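Wednesday, quick one because I've got to be out the door by 2 and haven't packed.

So. Lellham lido. Went every morning in August bar the week I had the cold and I am now insufferable about it, sorry. Water was 15 degrees the first day. I lasted four minutes and made a noise that Liesl says she heard from the changing rooms.

Things I've learnt, no particular order —

Go before eight. After eight it's the club lot and they swim up and down like they're being paid. Lovely people, no mercy. Rogelio got kicked in the ear and apologised for it.

The slow lane is not slow. The middle lane is slow. Don't ask me. Theresia has swum there since she was a girl and she says it's always been like that and the signs are just for show.

Take change for the lockers, the card thing has been broken since Easter. 60p for tea at the hatch, 80p with a biscuit, and the biscuit is worth it if it's the oat ones. If it's the pink wafers then no.

Goggles. I bought cheap ones and they leaked, then bought less cheap ones and they leaked as well, then Liesl tightened the strap and they were fine. Both pairs. So that's money gone.

Also do not try and drive there on a market day. The Fultwood road backs up past the garage and you sit there in your costume under your coat feeling like an idiot. I cycle now, it's quicker even with the hill, and you're warm when you arive.

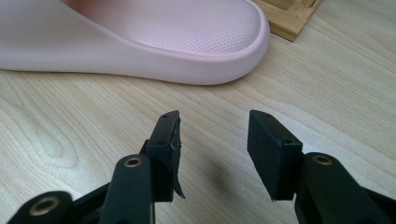
Anyway the lido shuts at the end of the month and I don't know what I'll do with myself. There's the indoor pool at Fultwood but it's hot as soup and they play the radio. Liesl is talking about the river. I've said maybe. Theresia has said absolutley not, and she's usually right about water.

Will try and write up the river walk next time, I've got notes somewhere. Need to find my towel. Bus in ten minutes.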